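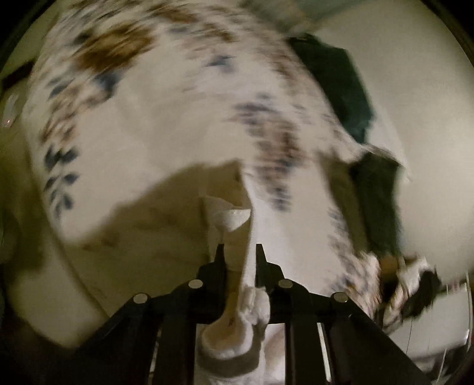 White towel-like cloth in the fingers, floral fabric behind it.

How we record laundry demos with the hand-held gripper (a guide for new club members)

A few people have asked me to write down how we do the cloth sorting recordings, mostly so they can stop messaging me the night before a session. Fair enough! I've been doing this since August and I still forget bits, so this is as much for me as it is for you.

If you're brand new to the Warstead Robotics Club, the short version goes like this. Our project this year is teaching our arm, Nolte, to take a mixed heap of household fabric and pull out one piece at a time. Before Nolte can try it, one of us has to do the job by hand, over and over, using the hand-held gripper with the camera on it. Each go at it is one recording. We clean those up, train on them, and then we all stand behind the yellow tape and watch Nolte make a mess of a tea towel.

What you'll need

The hand-held gripper (grey tub, second shelf, please put it back in the grey tub)
The charged battery pack and the short cable, because the long one catches on everything
A memory card with space on it
A pale, plain surface to work on
A heap of mixed fabric, with at least one fluffy thing, one patterned thing and one dark plain thing
The log book and a pen that works

On the fabric: variety matters a lot more than you'd guess. In our first term we used nothing but matching blue napkins, and Nolte got pretty good at matching blue napkins and was hopeless with anything else. Now we like big floral pieces, plain dark ones, black-and-white prints and white towelling all jumbled in together. White on white is the nasty one. If you've got a white towel sitting on a print with a white background, the only clues are the texture and the shadows, and that's exactly the sort of thing we want plenty of.

Step 1: Check the fingers

Open and close the gripper a few times before you switch anything on. The two fingers should meet at the tips. If one sits higher than the other, back off the screws a quarter turn, line the tips up against the edge of a ruler and nip the screws up again. Don't lean on them. Kenta stripped one last term and we spent most of an evening drilling it out with a bit borrowed from the bike shed, and he'd like me to mention that it was a very soft screw.

Wipe the tips with a barely damp cloth. Lint builds up on them faster than you'd think, especially after towels, and then thin fabrics slide straight out.

Step 2: Sort out your light

Overhead light plus one lamp off to the side works well in our room. You will get a shadow from the gripper and your own hand. Leave it! I used to muck about with three lamps trying to get rid of it, and Perrine pointed out that Nolte throws a shadow as well, so the model may as well get used to one. What you do want to avoid is a lamp pointing straight into the lens, which washes out half the fabric.

Step 3: Make a proper heap

Pick everything up, drop it from elbow height, and don't tidy it. This is strangely hard. Most of us were brought up to fold things, and you can watch people's hands creep back in to straighten a corner. Drop it and walk away for a second if you have to.

Make sure a few pieces overlap. A sheet half over a towel with something dark tucked down the side is a good start. Loose edges and folded flaps sticking up are fine too, they're often the best spot to grab.

Step 4: Start the recording

Press the button once and wait for the beep. Hold the gripper still above the heap and count to three in your head. That little pause gives the software a clean starting point, and if you skip it, Junpei has to find the start by hand (he will tell you about it at length).

Say the recording number out loud as well. Sound gets stripped out later, but it's saved us twice when the log book and the card didn't agree.

Step 5: Pinch, lift, carry

Now the fun part. Come down from above with the fingers open and choose one spot on one piece. For towels I go for a ridge or a fold and pinch it between the very tips. Close firmly, then lift straight up.

Thick cloth tends to twist into a bit of a rope as it comes up, and that's fine as long as you've only got the one piece. If a second piece starts coming along with it, don't shake it like a wet dog. Lower it, open the fingers, pick another spot and go again. Keep recording while you do this. Those second tries are gold, because Nolte is going to grab two things at once all the time and has to learn what to do about it.

Carry the piece clear of the heap, lower it, open the fingers and come back to your starting height. That's one pick. Carry on until the heap's gone or you've had five minutes, whichever comes first. After five minutes your wrist gets lazy and the recordings go downhill.

Step 6: Mind your speed

This is the one everybody gets wrong, me included. Your hand naturally whips around when you're carrying something light, and when you play it back the pattern on the fabric has smeared into streaks. A bit of blur during a fast move won't hurt, and we keep those recordings. What you want is to slow right down in the last hand's width before you pinch, and again before you let go. Think of pouring a very full cup of tea.

If you're not sure, record one, pull the card and look. It takes two minutes and could save you a whole evening.

Step 7: Write it in the log

Number, your initials, what was in the heap, anything weird. "Phone rang, put gripper down" is a perfectly good note. "Good" tells us nothing. Higinio once wrote "cat" with no further detail and we still talk about it.

Step 8: Copy, check, then wipe

Copy the card to the club laptop, open the first and last recordings to see that they play, and only then wipe the card. In that order, please. We lost a whole Saturday's work to someone doing it the other way round, and yes, it was me.

When things go wrong

The fabric keeps slipping. Check for lint first. If the tips are clean, you're probably grabbing too flat, so tip the gripper a little more upright and go for a fold.

The recording stops by itself. It's nearly always the battery cable working loose. Push it in till it clicks and tape it down the handle.

The picture looks foggy. Fingerprint on the lens. Use the soft cloth in the little tin, never your jumper.

Your hand aches. Stop! Swap with someone. We go in pairs for a reason, one on the gripper and one on the log, and you trade after every heap.

Where we're up to

We've got 413 recordings on the laptop that have passed checking, and 235 of those have at least one towel in them. Ekaette wants us at 448 before we train the next version, so we're not far off. After that it's on to the Sostholm meet, where every team gets a heap they've never seen before and the judges choose what's in it. Last year's winners brought a lovely arm called Livonetti that could find the corner of a pillowcase without any fuss at all, and I'd be lying if I said I wasn't jealous.

If you've got old sheets, scarves or shirts you don't want any more, bring them along in a bag with your name on it. Loud patterns especially. No zips or buttons for now, they get caught in the fingers and we haven't worked out a good way around it. I'm going to have a go at a softer tip with some rubber from the craft shop, and I'll add a bit to this page once I've tried it on the towels.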